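September, just after lunch

Right, the tabletop. I've been putting this off since we moved it in, and Aqeel Jadoon has finally shamed me into writing down what's been put on it, so that the next person with a rag in their hand isn't guessing.

What I know for sure: it's the Rista top, 2895 long, and it got two coats of the Prelholm satin oil before I had anything to do with it. After that it gets murky. There's a tin of Avden paste wax on the shelf with a good scoop gone from it, and I'd bet my lunch that some of that scoop ended up on the table. Wax over oil is fine, but oil back over wax goes gummy and sulks for a week (ask me how I know, I did it to my own coffee table at home).

So before I touch anything I want to know what's on the surface. Plan is a bit of mineral spirits on a white rag, one small patch near a corner, and see what comes off. If the rag goes yellowish and greasy, that's wax, and the whole lot has to be wiped back first. If it stays fairly clean I'll go straight to the light sanding.

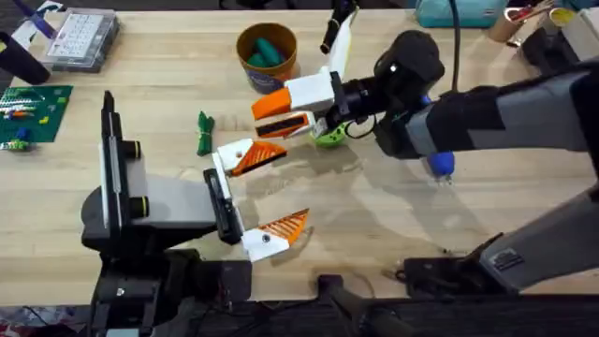 *Rista top before any work. Faint streaks and scuffs in the blond grain, bit of soft shine on it.*

I went back and forth on the scuffs. My first thought was to sand the lot and start fresh, but they look shallow to me and I'd like to keep that pale colour. Every heavy sanding I've ever done on light wood has ended up blotchy somewhere, usually right in the middle where everyone looks! So: 800 by hand, with the grain, light pressure, and no orbital anywhere near it. Aqeel wanted to go coarser. We had a friendly argument and I won it by hiding the coarse paper.

Oil after that, one thin coat, 75 mL to start with and wipe off the extra at the fifteen-minute mark. Last time I poured straight from the can and spent the afternoon chasing puddles.

Couple of things to sort out first:

- New white rags. The ones in the bin have all been used for grease.
- Check whether the Castaño people still sell the little sample bottles of hard wax oil. I'd like to try one on an offcut and compare the colour next to the Prelholm.
- Lay the oily rags flat outside to dry. Do not ball them up and chuck them in the garbage, they can catch fire on their own.

Aqeel also asked about a felt mat for the busy part of the table. I'm not against it, but grit gets caught under those and then you've got sandpaper with a nice soft back. Leaving that one open for now.

Corner test tomorrow morning, if the rags show up.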